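How to Budget for Hand-Held Gripper Kits Without Believing the Quote

Every quote I have been handed for hand-held grippers was too low. I don't think the sellers lie, exactly. They price the thing in the box, and the thing in the box is the cheap part. If you are the person who has to sign for a set of these so a team can record manipulation demos, work through the steps below before you send anyone a purchase order.

You need a spreadsheet, the quote, and someone who will be using the tools all day. Not the lab director.

Step 1. Write down the hours you need

Start with the recording hours you want by the end of the project. Most people start with "how many kits can we afford," then back into a number of hours that happens to match. Our first plan called for 200 hours and I could never get anyone to say where that came from. Get a source for your number, even a weak one, and put it in a cell with a name next to it.

Step 2. Cut the vendor's hourly rate

The Kulunmont sales sheet assumes a person records all through a shift. People change tasks, reset the table, eat lunch, and redo takes where tracking dropped out. Take whatever usable rate the vendor claims and halve it until you have your own figures. If they object, ask for raw session logs. I have asked three vendors and I am still waiting.

Step 3. Price pairs

Two-handed tasks need two grippers per person, and a lot of quotes list a "station" that turns out to have one. Read the line items. Check that the markers, mounts, camera, charger and cables are all counted per gripper. Rowbotham sent us a very attractive number that had one charger for the whole order.

Step 4. List the parts that wear

Soft pads and grip strips are consumables, whatever the brochure calls them. So are printed markers once the corners lift or get scuffed. Ask for the price of each one separately and the lead time in writing. Ask too whether your people can swap a pad themselves or if the unit has to go back. A gripper in the mail is a gripper you paid for and don't have.
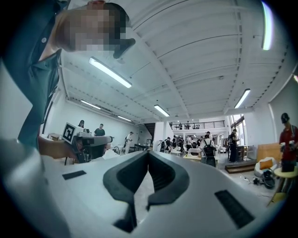 Soft gray pad and black grip strips on one gripper, with a second, marker-fitted unit in hand behind it.

Step 5. Walk the room before you fix the number of stations

A floor plan will tell you that 8 stations fit. Go and stand there at the time of day you plan to work. Look for daylight coming in through big windows, because glare on a marker can cost you takes. Look at where the cables will run, and at who else walks through. Shared space is cheaper on paper, and then you pay for it in interruptions. Put lighting, window shades, tables and cable covers on their own line. We left that line out of our first budget and it came out of the spares money.

Step 6. Rent first if they'll let you

Ask for a trial of two pairs for at least a couple of weeks. Gerna charged us a fee for this and credited it against the order, which seemed fair. Be wary of a free demo day with the vendor's own operator. Of course it goes well! He does it for a living. Have your least patient person run the same task 40 times and write down every fault, including sore wrists.

Salamatu Fiadzo, who ran our trial, kept two columns: time recording and time doing anything else. It's a dull sheet and it changed the order more than any spec did.

Step 7. Add storage and people

Video piles up fast. Get a sample file from the trial, multiply, and price the disks and backups. Then price the labor for checking and labeling. On our last plan labor came to over half the total, and it wasn't on the vendor's comparison chart at all.

Step 8. Stage the order

Buy a first batch, use it for a month, then decide on the rest. You'll be told the discount only applies to the full quantity. Ask for the same unit price with a second delivery date and a right to cancel. Drondholm said no on a Saturday call and yes by the next email.

Before you sign, check that you have:
Price per pair, with everything needed to run it
Pad, strip and marker prices with lead times
Repair turnaround, and who pays shipping
Who owns the recording software license if you stop paying
Your own hourly rate from the trial, in place of theirs

If a vendor won't fill in one of those, leave the cell red and send the sheet up that way.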